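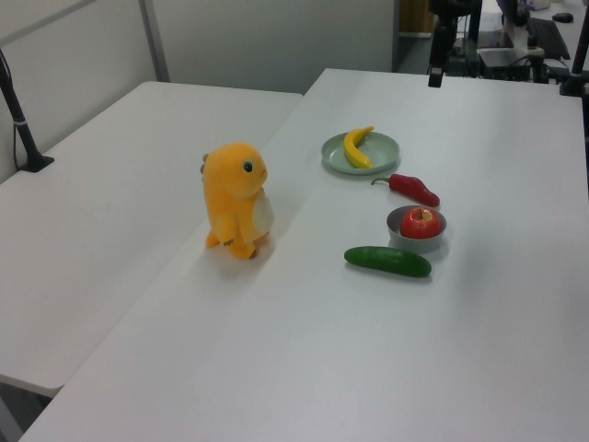 The dino and part of the play food, on the white tables

How do you clean pretend food and a plush toy that share a play table?
Asked by Khương, 09/04/2015
Viewed 446 times

Our playroom has a set of toy food (banana, apple, chili pepper and so on, with a plate and a little bowl) and an orange dinosaur who gets invited to every single meal. My daughter named him Emo and he goes wherever she goes, bless him. We have had colds in the house since January and I'd love to give everything a proper wash without ruining it. The food I can probably manage, but I'm nervous about the plush. He has no tag left at all.

2 answers

Favis wrote:
Dishwasher, top rack. Did mine that way for years.

Mhairi Aitken wrote:
Oh, I do feel for you, we had a rabbit just like that! Please don't put the food in the dishwasher until you know what it's made of, as some pieces are foam inside and soak up water like a sponge. I fill a big mixing bowl with warm water and a squirt of dish soap, wipe each piece with a cloth and stand it on a towel overnight.

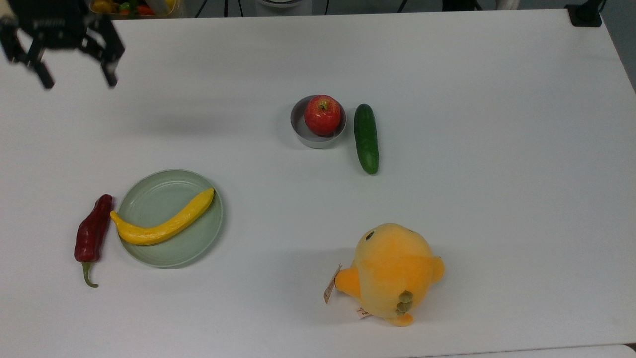
The bowl and plate can go in the sink with your own dishes. For Emo, try a damp cloth on a hidden spot first, and if the color stays put, tie him in a pillowcase and run a cold gentle cycle. No dryer! Ours took nearly 22 hours by the window, and I fluffed him up with a soft baby brush afterward.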